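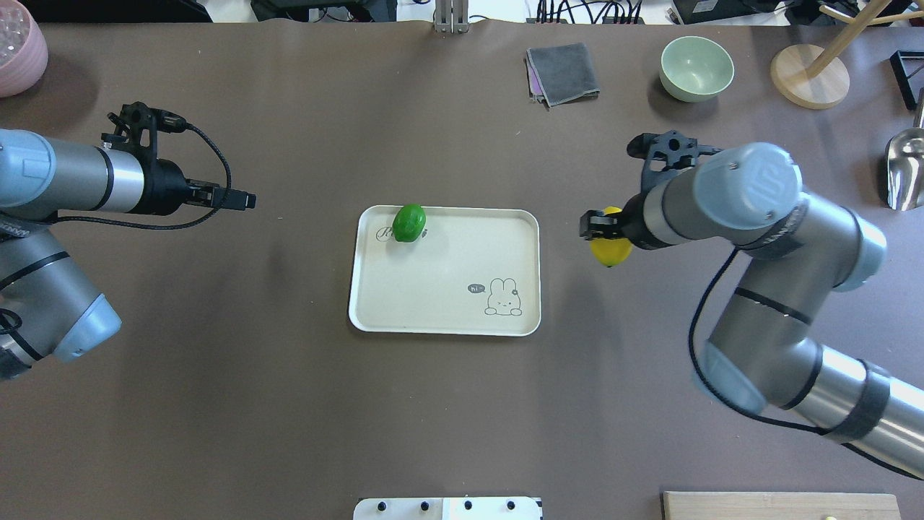 Wie lange darf sich der Vermieter mit der Nebenkostenabrechnung Zeit lassen?

Zwölf Monate ab Ende des Abrechnungszeitraums. Kommt sie später, kann er in der Regel nix mehr nachfordern. Guthaben müsst ihr trotzdem kriegen.

Und damit zum eigentlichen Thread, ich hab meine nämlich gerade durch. 1475 Euro Nachzahlung stand drauf. Erst mal Kaffee.

**2/**
Abrechnungszeitraum Kalenderjahr, Brief kam im April drauf. Frist also eingehalten, da war nichts zu holen. Verwaltung ist Plisanis, Heizung liest Vaher ab. Zwei Firmen, zwei Hotlines, beide mit Panflöte.

**3/**
Erster Schritt, dauert eine Minute: Wohnfläche. In meinem Mietvertrag eine andere Zahl als in der Abrechnung. Vertrag 76, Abrechnung 81 qm. Die haben den Kellerraum mitgerechnet. Der gehört nicht zur Wohnfläche!! Bei allem was nach qm umgelegt wird zahl ich da jedes Jahr drauf, Grundsteuer, Versicherung, Hausstrom, alles.

**4/**
Hab das vier Jahre lang nicht gemerkt. Hab immer nur unten rechts geschaut, Summe, fluchen, überweisen.

**5/**
Zweiter Schritt: Positionen durchgehen. Was NICHT rein darf:
- Verwaltungskosten (auch nicht als "Objektbetreuung" oder so)
- Reparaturen
- Bankgebühren
- Kabelfernsehen über die Miete, das ist seit Mitte 2024 vorbei

Bei mir drin: "Kleininstandhaltung Tor". Das ist eine Reparatur. Raus damit.

**6/**
Der Hausmeister ist der Klassiker. Fegen, Schnee, Rasen: umlagefähig. Wenn derselbe Mensch die Kellertür repariert oder die Wohnungsübergaben macht: der Anteil muss abgezogen werden. In der Abrechnung seht ihr das nie, da steht nur Hausmeister und ein Betrag. Dafür braucht man die Belege.

**7/**
Belegeinsicht. Steht euch zu, ohne Begründung. Schreibt eine kurze Mail, drei Sätze, mit Termin dran. Ich hab zwei Wochen gesetzt, nach neun Tagen kam ein PDF, fast 40 Seiten, quer eingescannt, Seite 12 doppelt. Egal. Ist alles drin.

**8/**
Heizung. Am Verteiler abgelesen: 2961 Einheiten. Ich hatte am Silvesterabend ein Foto von den Röhrchen-Nachfolgern gemacht (wie heißen die Dinger, Heizkostenverteiler halt) und komme auf deutlich weniger. Vaher sagt, im Bad sei "geschätzt" worden. Warum geschätzt, ich war zuhause?? Der Ablesezettel liegt hier noch, mit Unterschrift.

**9/**
Merke: Geschätzt steht in der Einzelabrechnung oft nur als kleines s oder Sternchen hinter dem Wert. Lupe nehmen.

**10/**
Und vergleicht mit dem Vorjahr. Zeile für Zeile nebeneinander legen. Was ohne Grund stark gestiegen ist, anmarkern und nachfragen. Bei mir Müll. Antwort von Plisanis: zusätzliche Tonne. Hm. Hab im Hof nachgesehn, die steht da wirklich. Ok, Punkt für euch.

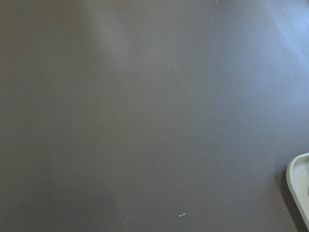
Araceli Peñalver fragt drunter, ob man die Nachzahlung einfach einbehalten kann, bis alles geklärt ist. Solange die Belegeinsicht verweigert wird: ja, dann müsst ihr erst mal nicht zahlen. Wenn ihr die Belege schon habt, wirds heikler. Ich hab den unstrittigen Teil überwiesen und dazugeschrieben "unter Vorbehalt". Bin aber kein Anwalt, Mieterverein fragen.

**12/**
Apropos: Mieterverein. Jahresbeitrag tut kurz weh, aber die Beratung war eine halbe Stunde und die Frau dort hat das Tor in zehn Sekunden gefunden. Ich hatte dafür einen Abend gebraucht.

**13/**
Lautaro Leiva schreibt noch, dass man Einwände auch nachträglich bringen kann. Stimmt, zwölf Monate ab Zugang der Abrechnung. Also auch wer schon gezahlt hat: Ordner raus, letzte Abrechnung suchen, Datum auf dem Brief anschauen. Umschlag aufheben!

**14/**
Mein Widerspruch, falls wer was zum Abschreiben braucht:

> Hiermit widerspreche ich der Betriebskostenabrechnung in folgenden Punkten: Wohnfläche, Instandhaltung Tor, Schätzung Heizung Bad. Ich bitte um eine korrigierte Abrechnung innerhalb von vier Wochen.

Mehr nicht. Kein Roman. Per Einwurfeinschreiben, Kopie behalten.

**15/**
Ach so und Steuer! Hausmeister, Gartenpflege, Treppenhausreinigung, Schornsteinfeger: 20 Prozent vom Arbeitslohn direkt von der Steuer ab. Bescheinigung dazu bei der Verwaltung anfordern, manche legen sie nur auf Nachfrage bei. Bei mir war sie im PDF ganz hinten verstekt.

**16/**
Stand jetzt: Tor gestrichen, Fläche "wird geprüft", Heizung liegt bei Vaher. Melde mich wenn die neue Abrechnung da ist. Fragen gern drunter, antworte heut abend ab acht.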